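Atieno Kashindye
Robot software notes. Mostly manipulation.
Tuesday, November 18, 2025

1/
I have been running the trial license of Kulano, the tabletop simulation package from Kiltetti, since September. Notes follow for anyone deciding between it and a homegrown scene stack. I pay for my own seat and Kiltetti has not seen this thread.

2/
What you get: a scene library (living rooms, kitchens, one workshop), a two-arm control layer, camera streams from each wrist and from the head position, and a task scripting tool. What you do not get: a physics engine of its own. It sits on top of one you already have.

3/
Install took 43 minutes on a clean workstation, most of it asset download. The installer checks the graphics driver and stops with a readable message if the version is wrong. The older release failed silently at the same step.

4/
I used the living room set for most of the trial. Wood tabletop, TV on the wall, media console, brick. The arms load from a config file, and the wrist cameras come already mounted. You can move a mount by editing six values. Units are meters and radians. The docs say degrees on one page. The docs are wrong on that page.

5/
Wrist view, gripper open over the table:
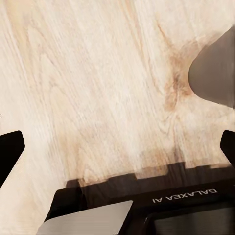
6/
Texture quality matters more than I expected at this range. A wrist camera spends a lot of its time looking at bare table, and a tiled low-resolution wood map gives a policy a repeating pattern to lock onto. Kulano ships large maps and randomizes offset and rotation per episode. Turn that on. It is off by default.

7/
Shadows are on by default and should stay on. With them disabled my frame rate went from 28 to 43 per second, and my grasp detector got worse on every object set I tried. I did not chase the reason. For training data I would take the slower rate.

8/
Control layer. Joint targets or end-effector poses, your pick, per arm. You can run one arm in each mode at the same time. Gripper command is a single opening width. There is no force command. If you need force, you write your own loop against the contact readings, which update at 60 Hz.

9/
60 Hz is fine for picking up rigid things. For anything that slides inside something else I wanted more. The rate is fixed in the trial license. Sales told me the full license lifts it. I have not tested that.

10/
Objects. The library has cans, cups, fruit and vegetables, blocks, and a lot of dishes. Collision shapes for the cans are clean. Cups are hollow, so you can put an object in one. Several packages I have used model a cup as a solid cylinder with a picture of an opening on top, so check this before you buy anything.

11/
Paper cups are rigid in here. They do not crush. Grip width tuned on them will not carry over to real paper cups without work. Kiltetti lists deformable cups as planned, no date given.

12/
Small parts inside a tilted cup are where I had the most trouble. At the default step size I saw jitter on the inner wall. Halving the step fixed it for me and cost a good part of the frame rate. Set the step per scene, not globally, or your simpler tasks pay for it too.

13/
Third view from the same set, both grippers in frame on the table task: 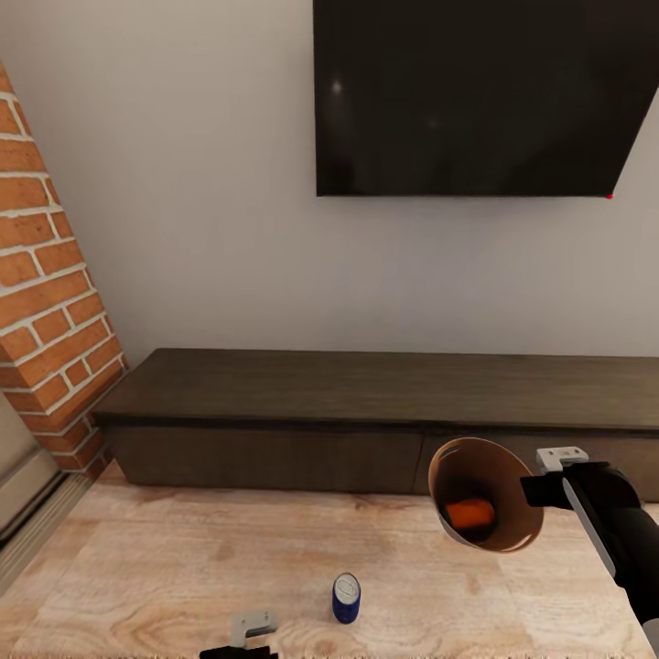 Kulano living room set: paper cup with a small orange object inside, held in the gripper on the right. Blue can on the table.

14/
Task scripting. You write start states, success conditions and a time limit in one file. Conditions can be joined with and/or. There is no "not," so "object is out of the cup" has to be written as "object height above table is less than x" plus a position box. Clumsy, but it works.

15/
Logging is the best part of the package. Every stream shares one clock. Dropped frames are marked in the log and left as gaps. Export goes to plain folders with a JSON index. I had my own loader reading it within a morning.

16/
Replay is weaker. Replaying a logged episode with a changed texture works. Replaying with a changed object mass gives you the old motion with the new mass, and the object ends up wherever it ends up. The manual calls this "physics-aware replay." I would call it something else.

17/
Comparison, since people will ask. Dimitriou has the better scene editor and a weaker control layer. Kolis is cheaper, with no wrist cameras unless you add them yourself. I ran the same 5 tasks in all three. Kulano needed the least setup per task. Dimitriou looked best in the room views.

18/
Support: 5 tickets filed, all answered. Two were bugs on their side, one of which is fixed in the current build. The remaining one is the gripper width reading, which lags the command by one step. Workaround is to shift your log by one row.

19/
Who I would point to it: small teams that have a two-arm setup and need matched camera data soon. If your work depends on soft objects or fast contact, wait for the next release or ask for a full-license trial before paying.

20/
Config files for the living room set, with the camera mounts in the right units, are going up on my page this week. Replies are open if you want a particular object tested. My license runs another 28 days.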